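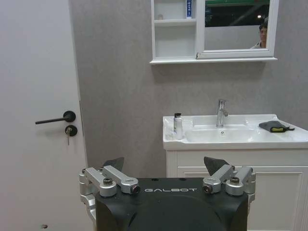 White door, black lever handle, key in the lock

Black handles on white doors, will I get tired of them?
Posted by Dagmar Kollár, 13/02/2019

I'm redoing the upstairs doors and I LOVE matte black levers, but my sister says they'll look dated by May. Anyone had them a while?

Eoin Dunne
Had mine two years and still grin at them! Wipe with a damp cloth — no vinegar, it dulled one of ours. Buy a spare while they're in stock, too.

Shahab Shirazi
brass is nicer imo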